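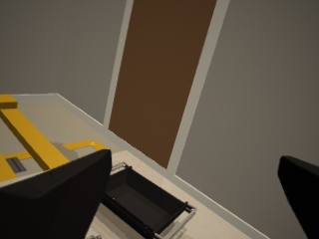

How do I stop a drawer from sticking?

Find the spot where it rubs and wax that spot. In most older furniture the rubbing happens along the bottom edges of the drawer sides, and a candle stub will sort it out in less time than it takes to find the candle.

If waxing fails, or if somebody in your house has already waxed the thing so heavily that it smells like a church, carry on down the page.

What you need

A plain white candle (scented will work, but your socks will know)
A pencil
Sandpaper, medium and fine
A screwdriver that fits the screws you have
A vacuum cleaner with a narrow nozzle
Wood glue, for the unlucky

1. Get the drawer out

Empty it first. Everybody thinks they can skip this, and then they are holding twelve kilos of takeaway menus at arm's length. Wooden drawers usually lift slightly at the front and slide free. Drawers on metal runners have a small plastic lever on each side, one of which goes up while the other goes down, for reasons known only to the people who make runners. Press both and pull.

Should it refuse to budge at all, take out the drawer above and push from behind. My mother-in-law's Ronari sideboard kept a tablecloth prisoner for 10 years because no one thought of this.

2. Look for shiny patches

Wood that has been rubbing goes smooth and slightly dark. Mark those places with the pencil. If you can't see any, scribble along the edges, put the drawer back, open and close it a few times, and see where the scribble has gone.

3. Clean the hole

Vacuum inside the cabinet, right into the back corners. A single staple or dried pea can stop a drawer dead. Check that no screw is poking out of the runner, and tighten any that are.

4. Sand a little

Use the medium paper on the marked places only, then the fine. Try the drawer every 20 strokes. You can always take more off, and putting it back on is a different page.

If it only sticks in damp weather, wait for a dry spell before you sand. I did a whole chest one wet July and by winter the drawers rattled like a tram.

5. Wax it

Rub the candle hard along the bottom edges and along the strips they sit on. Don't use cooking oil. It feels marvellous for a week and then turns into glue.

6. Check it's square

Measure corner to corner both ways. If the two figures differ, a joint has slipped. Work glue into the gap, squeeze it back into shape with a strap or a belt, and leave it overnight.

Metal runners

Wipe them with a dry cloth and put a drop of light oil on the rollers. Bent ones want replacing. Measure the length closed: a 500 mm runner needs a 500 mm runner, as I learnt on my second trip to the shop.

Comments

Subbarao Shenoy: Soap works too, if you keep it dry. Mine is a bedside table from Clorkau and it has behaved since.

Kiros Gudeta: Step 1, the lever business. Thank you. I had been pressing both down and swearing.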